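# Stirnlow two-arm tabletop set

Student project of the Nurmi robotics club, spring term. Contact person for the data: Raimo Vainio.

## What is in the set

The set has 875 episodes of two robot arms handling small objects on a table. All were recorded by club members under remote control. Of these, 346 are marked "clean", which means that the operator did not restart and no teacher had to step in. We recommend to begin with the clean part.

Every episode folder contains:

- video from the fixed camera and from both wrist cameras
- joint positions of both arms
- a short text with the task, written by the operator before starting

The wrist views are the most useful for learning the last centimeters before contact. The fingers are big and yellow, and they often hide part of the object, so please do not train on one wrist camera alone.

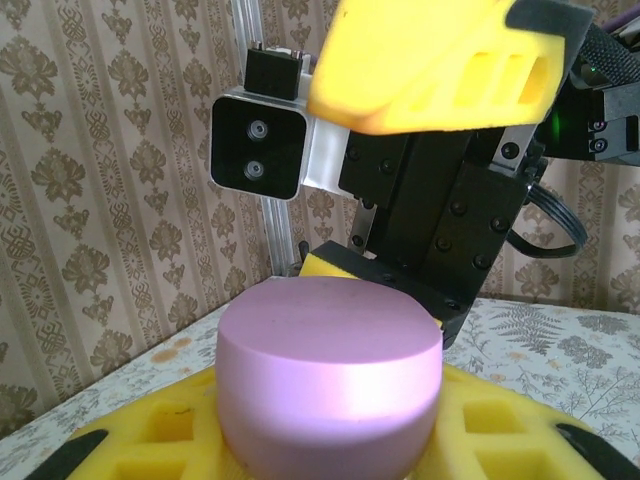 ## Workcell

The cell is two arms on one aluminum rail, with a table in front of them. We covered the table with a fern-print cloth and put patterned wallpaper on the walls. In our first trial at Sernum the background was plain gray, and the policy failed as soon as we moved the table to another room. Since then we change cloth and wallpaper between recording blocks – the pattern number is written in `cell.txt`.

Objects are placed by hand. There is no fixed layout, and some of them have no role in the task. They stay on the table as distractors.

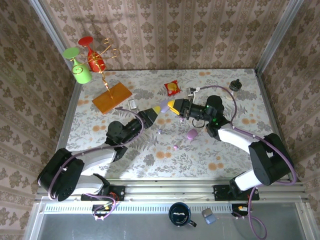 Fixed camera view, both grippers at the same small lavender object.

## Known problems

1. The names "left" and "right" are given from the fixed camera. In the first block two operators used the opposite meaning. We corrected the joint files but not the task texts.
2. Bright parts of the background can be washed out in the wrist video. We did not correct the exposure afterward.
3. When the arms work near each other, one wrist camera often sees the other arm. Skukus, our labeling script, sometimes takes the other gripper for an object. Check the labels with a score under 400 (the scale goes to 1000).

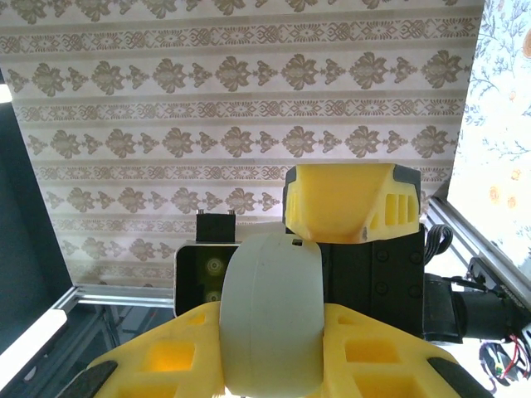 On the third point, Ilse wrote to the project list that her group had removed all such moments at first and later put them back, and that handovers became better with them. She also asked for a flag in the episode file. It is planned for the next version – until then, please use the score.

## Use

Free for teaching and for school competitions. If you publish results, name the club and the version of the set. Corrections to the task texts are welcome, and small ones are also fine.

Contact: Raimo Vainio, Nurmi robotics club | © Stirnlow project | Back to top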